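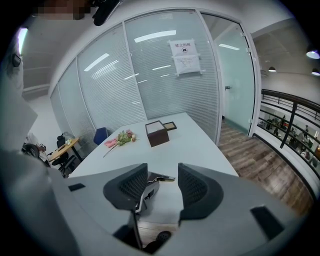
*Photo: Larysa Yatsenko / Lesby workshop notes*

# How to compare two sets of gripper pads in one afternoon

If you have ever swapped the pads on a hand-held gripper and felt sure the new ones were better, only to wonder a week later whether you were just in a good mood that day, this page is for you! We wrote it up after a long Saturday with the Anghel pads and the Vevari pads, and it should work for pretty much any two you want to put side by side (or the same pads before and after cleaning, for that matter).

## Before you start

Wipe both sets of pads with a dry cloth. Pick a few things that feel different in the hand: something with a stem, something with a lid, something hard and smooth. Put a strip of masking tape on the table for each start position, and write down the order of your tasks before you touch anything. Jaime Godinho keeps his on an index card, and I have come around to doing the same.

## Running the trials

1. Fit the first set of pads and close the fingers slowly. The faces should meet evenly from top to bottom.
2. Do each task 7 times at your normal speed. Please don't slow down for the ones you find hard!
3. Write down slips and drops separately. A slip you recover from is still a slip.
4. Rest your wrists, swap the pads, and go through the same card again.
5. If there are two of you, trade places and repeat the whole thing.

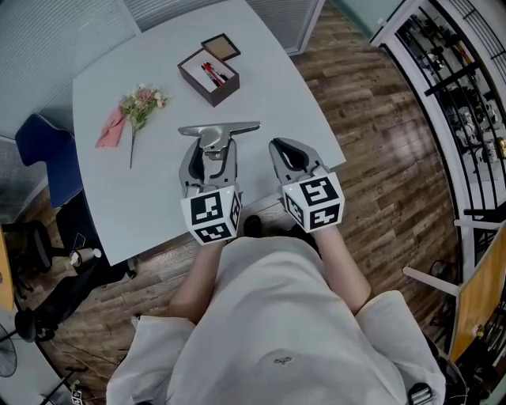 Two-handed tasks deserve their own page in your notebook, as they go wrong in their own special ways. People tend to watch the hand that is busy and forget the one that is waiting. With the left gripper clamped on a T-shaped metal handle and the right one open beside it, for instance, it helps to say out loud which hand moves next, silly as that feels the first few times. Keep your forearms out over the table and your elbows loose, and make sure the marker cubes aren't hiding behind each other for long stretches.

## Reading your notes

Go through the slips first, task by task, and only then look at totals. In our case the two sets came out close overall, but the Vevari pads were kinder on thin stems and the Anghel pads held smooth metal with less squeezing. Emanuel Nedelcu liked the Vevari set better from the start and still does, so take that for what it's worth.

Save your recordings under the pad name and the task name. Ours ended up as clips 302 onward in the Bronholm folder, and I was very glad of the labels come Monday.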